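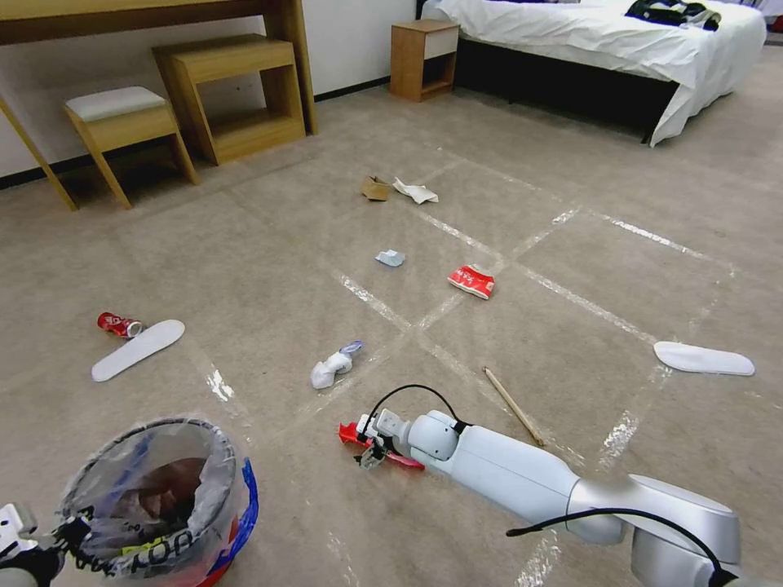
Plovance has been telling amateur boxing clubs since September that its Cludex system will put an end to bad decisions, so when the invitation to an open day in Muslow came round I said yes, mostly to see how they meant to do it. I have sat through a lot of bad decisions and I don't remember many that came from a shortage of numbers. The first surprise was that a boxing open day involved so much carpet. I'd expected sweat and a bell. What I got was a hotel sort of room, with a round red bin with a blue rim and a clear bag folded over the edge, and the ring itself was next door, where we weren't allowed until after the talk.

The talk

It ran for 30 minutes and should have been shorter. The short version is that each boxer wears a sensor under the wrist wrap, cameras sit on the corner posts, and the software decides which punches landed clean. The judges still score, but they get a tablet between rounds showing what Cludex thinks they have just watched.

I asked the obvious question, which is what happens when a judge and the tablet disagree. The answer was that the tablet is "advisory". I asked who would see the figures afterwards and was told that would be up to each club. So a judge can ignore the machine, and then the losing corner can wave the printout about in the car park. I can't see that making anybody's evening quieter.
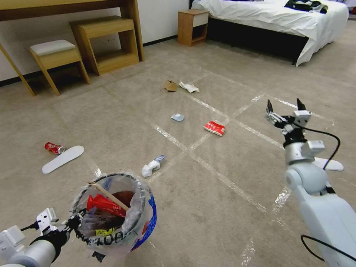 There was also a slide saying the system had been tested on 21 bouts. It didn't say who boxed in them, at what weight, or who had decided what the right answer was. If three judges were used to check it, then all it has learned is to agree with three judges. If it was checked against slow-motion replay, fine, but I'd like to know who was holding the remote. I was promised the details by email. I'm writing this on Mon 21 December and they haven't come.

The sparring

This was the good bit. Two lads from the Muslow club boxed 3 rounds in Bravo gloves, eighteen-year-olds by the look of them, one a tall southpaw with a nice long jab and the other a short, busy body puncher who never stopped walking forward. That's a proper test, because half of any ringside crowd will favour one and half the other - and they did.

Cludex gave the first round to the southpaw by 18 clean punches to the other lad's eleven. I had it much closer. A lot of those jabs were flicked out while he was going backwards and I wouldn't have paid for any of them. Two hooks under the elbow, which made him fold a little and hold on, went down as one punch each, same as the flicks. There is supposed to be a force reading but it wasn't switched on for the demonstration.

Jagadeesh Pisharody, who was working the shorter lad's corner, had it 2-1 the other way and said so loudly. "It's counting, it isn't judging," he told me later. He did admit he liked the replay, which lets you call up every punch a boxer missed with and watch them one after another. I liked that as well. As something for coaches to use on a wet Tuesday it might be worth having. I just don't want it anywhere near a scorecard yet.
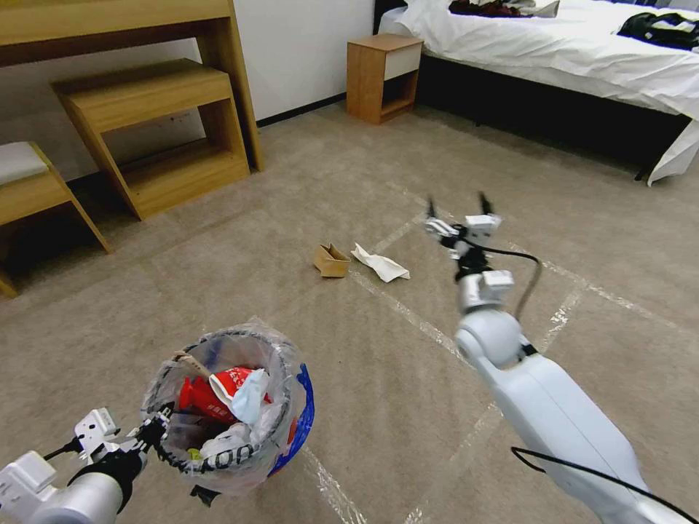
Price, and whether to go

They wouldn't give a price. There is a monthly fee, the sensors are extra, and clubs signing up early get a discount on a figure they haven't been shown. Most clubs I know are still saving up for a new canvas.

There'll be another open day in the new year. Go for the sparring, and ask about the force readings before they start.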